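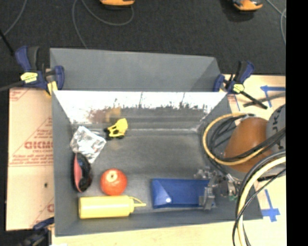 A yellow toy truck and a crumpled foil packet in a grey bin.

Home | Interviews | Letters | Back issues | About

6 minute read

Gareth Pearce has been throwing things away professionally for most of his adult life, and he would like it known that he owns very little. His kitchen in Pilville has two chairs. I was given the good one.

Pearce clears houses. People ring him when a parent has died, or a marriage has, or when they have sold a place with an attic they haven't looked into since they moved in. He comes with a van and a flask, and he goes through the lot. He says the furniture is easy and the paperwork is dull, and that what keeps him there past dark is the drawers.

"Everyone's got a drawer," he said. "Doctors have got one. I did a retired judge in Felaris and his had dead batteries, a spoon and a great many keys. I asked his daughter what the keys were for and she looked at me as if I'd asked what the moon was for."

I asked whether he had a view on keys.

"Keep the one in the door."

He began by helping an aunt's neighbour, Gertraud Danzer, who was moving to a flat and had been packing for a year. She had filled 5 boxes, all of them with empty boxes. Pearce, then between jobs in the way that people are when they have been sacked, offered to lend a hand. It took them until July. Mrs Danzer paid him in cash and jam, and recommended him to everybody she knew, including several people who had no plans to move.

"She'd tell them they ought to be thinking about it. Frightened the life out of them. Best advertising I ever had."

He writes every job down in a ledger. There are 1,082 entries, and he let me read a few pages while he dealt with the kettle. The notes are brief. One says "Nice family, too many owls." Another says "Piano. Never again," and four lines further down there is another piano.

I had expected him to be stern about clutter, having read the sort of book that tells you to hold a jumper and ask it how you feel. Pearce has read it too. A client pressed it on him, and he found two more copies of it in her spare room.

"I don't mind people having stuff," he said. "What gets me is the storage. They buy tubs. They've got a problem with things, so they go out and buy forty more things with lids on."

He is gentler about toys. Parents keep them for grandchildren who, when they turn up, want something else entirely. Burgi Stöckli, whose house on the Siklow road he cleared last winter, had saved every toy her sons ever broke, in the belief that one of them would learn to mend things. One is now a dentist. Pearce carried the crates down from the loft and she sat on the stairs and went through them, and it took all day, and he didn't hurry her.

"I charge by the job," he said. "More fool me."

Did she keep any?

"Most of them. I carried them back up."

The money, he admits, is not in sentiment. Now and then something sells. He once took a clock to Ambros Kaufmann, the dealer in Zwahlen, who gave him 1,296 for it, and the family were so pleased they stopped speaking to each other. These days he has clients agree on paper who gets what before he opens so much as a cupboard. He showed me the form. It has a box for "other relatives" and the box is large.

I wondered whether the work had changed how he shops. He thought about this for some time, looking at the other chair.

"I bought a lamp," he said. "Two years ago, that was. I had it a week and then I started wondering who'd have to carry it out." He took it back and got a refund, and now reads by the light over the cooker.

On the way out I asked what he had in his own drawer. He said he hadn't got one. Then he went back to look for a pen so I could leave my number, and I heard him pull something open, and there was a good deal of rattling before he found one that worked.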